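Mirkholm Garment Rack Set: README

What this is

Mirkholm is a set of short recordings of clothes being hung on a freestanding wooden rack in a small room in Ciltport. It covers one activity, getting garments on hangers onto the rail. There are 736 clips. Folding and ironing are not included.

The room

Walls are gray and have a slight texture. A black shower set is fixed to the wall and was left in place for all clips. Room files carry the prefix "tang", after the building.

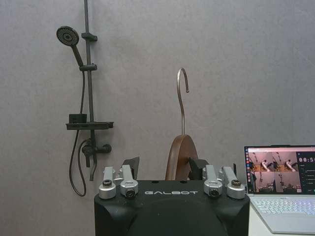 The rack and hangers

The rack is dark wood with one long rail and a slatted shelf at floor level. Hangers are wooden, in both light and dark finishes, with metal hooks. They were not sorted by finish, so don't use hanger color to identify a garment.

Labels follow the garment, never its place on the rail. A coat that moves from one end to the other keeps its label.
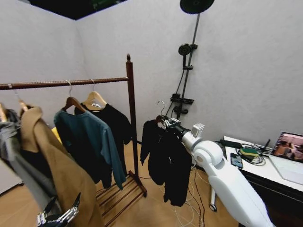
Fereshteh Babaei

Garments

coat: camel, wide collar, long
sweater: dark teal, long sleeves
top_black: black, long sleeves
outer_black: black, labeled separately from top_black
gray: the gray garment at the end of the rail
yellow: often only a strip is visible between its neighbors

The two black garments are the main source of label errors. In the first pass I swapped them in 141 clips. These were corrected in version 3, and older copies of the label file should be thrown out.

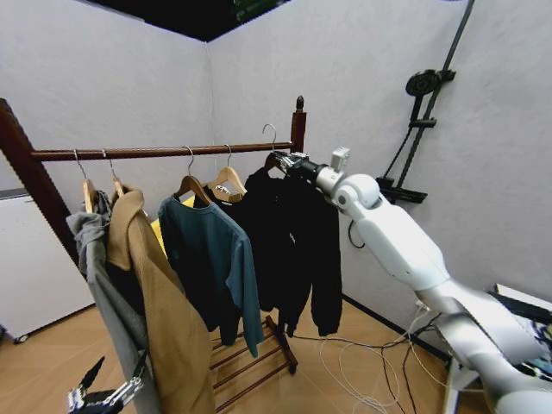

A garment counts as hung when its hook is over the rail and nothing is holding the hanger. If the hook is on the rail but still held, the label is "placing". Sleeves caught on a neighboring garment get the extra tag "snag".

Known gaps

Clips shorter than 5 seconds were dropped. Lighting varies, and teal can look close to black in the February clips.

People and the desk are sometimes in view. Anything on a laptop screen is outside the labels.

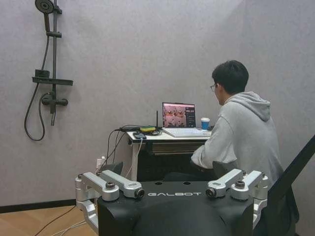 Wall fixtures and furniture other than the rack have no labels either. If you need them, the Lirner label file has a blank "room" column you can fill in.

Send corrections with the clip number and the garment label as it stands now.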